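Before We Sign for More Grippers

The quote from Clellum came back in May, and Talha Rajput has asked everyone to read it before the planning meeting. I have read it twice. The hand-held grippers are priced at $1,990 a pair, and the quote assumes we want several pairs by fall. Maybe we do. I would like somebody to show me the hours first.

The sales sheet talks about 300 demonstrations in a working day. Our own log has never gone past 80, and that was with Adeel Bugti skipping lunch. Resets eat the time, and so do cables, and the sheet has no line for either. It has no line for spare fingers, and we have replaced 2 sets already this year out of the general supplies budget. Darcy Tipoki wants those moved to the equipment line where people can see them. So do I.

Flosten offers a rental plan, which Irfan thinks is a trap — he may be right, the return terms run four pages — but at least it lets us stop.
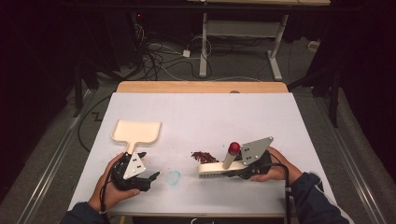 My bigger doubt is about what we would be buying them for. The tabletop cleanup work is supposed to justify the whole order, and it takes both hands for every run: a dustpan in the left gripper, the brush in the right, a small pile of dark red beans to go after. One operator ties up a full pair, each side with its own cable. So a second pair means a second person, and the quote doesn't pay anyone's wages.

Send hour counts to Talha before the meeting. Guesses should be marked as guesses.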